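Household and shop tips: which chores to hand to a machine

Machine help around the house is uneven. Sort chores by how much the material moves when it is touched, and buying decisions get easier.

Floors. Robot vacuums are ready. Pick up cords and socks first, and empty the bin after each run. The Kuvton in our test house ran 208 cycles before the side brush needed replacing.

Dishes. Loading is still hand work. Plates alone are manageable for an arm on a bench; a mixed rack with pans and thin glasses is not.

Laundry. Washing and drying have been automated for decades. Folding has not. The Bramwell folding unit takes flat towels only and rejects anything with a hood.

Shop floor. Sorting screws, feeding a drill press and moving bins of one size are all reasonable jobs for a small arm. Keep a clear zone around it, and wipe the gripper pads weekly. Oil on the pads causes more drops than bad settings do.

Mending. Straight seams on flat cloth can go to a machine. Buttons, darning and torn pockets should stay with a needle and a lamp. Thread is the hard part - it bends, twists and catches, and each pull shifts the material under it. Surgical tools deal with the same trouble on a smaller scale, with a suture lying across a cut and a tied stitch next to it.

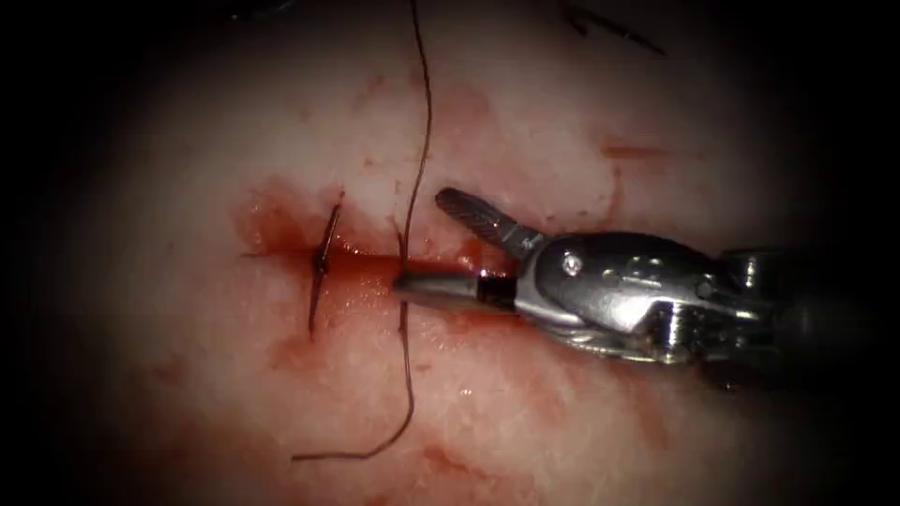 Can a home robot sew on a button yet?

Not at a price or speed that makes sense. Set aside 5 minutes, use doubled thread, and leave slack under the button for a shank.

Page last revised June 2025.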